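Gisodgate Sheet-Metal Bin, Grey

Item no. 2849
Sold singly
In stock at Margaritis, Unit 16

A bin is four walls and a floor, and we would love to tell you that ours has reinvented the idea. It has four walls and a floor. The walls slope, so that whatever you drop in tends to slide to the bottom, where you can reach it. The rims are thin, so you lose very little opening to the edge. The corners are seamed and we have left the seams where you can see them, as filling and painting them would put the price up and your parts would not notice.

People keep brackets in it, offcuts, bar ends, castings, and in one case (Cledamance, you know who you are) sixteen kettles. It will take a knock. It will also show you every knock it has ever taken, and if you want something that looks new in January you should buy it in January.

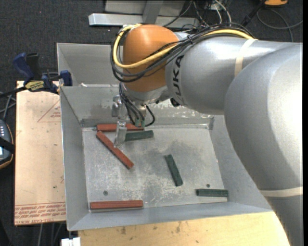
Grey sheet-metal bin in use, with marks on the floor and rear wall.

Scratches, stains and cloudy patches are not covered by the guarantee. We do get asked. Uyên Ông in our returns office has a folder of letters on the subject, some of them quite moving, and the answer is still no. What the guarantee does cover is a seam that opens or a wall that folds in under a normal load.

Sizes and care
Length: 1000 mm at the rim
Depth: 200 mm
Finish: plain grey, inside and out
Lid: no
Handles: also no

Wipe out with a damp cloth and dry it afterwards. Wire wool will shift most stains and leave you with a different sort of mark, so try it in a corner first. Please don't stand in the bin to reach a shelf. The rims are thin, as mentioned, and so are most shoes.

Bins can be stood one behind another if you need to keep two kinds of part separate. They do not clip together. The Fostulico range does clip together, costs a good deal more, and comes in a choice of blues.

Delivery
Bins go out flat on a pallet, wrapped, with a card sheet between each. Check the corners before you sign. Collection from the trade counter is free, and we'll help you carry it as far as the kerb.

Page last changed March 22, 2018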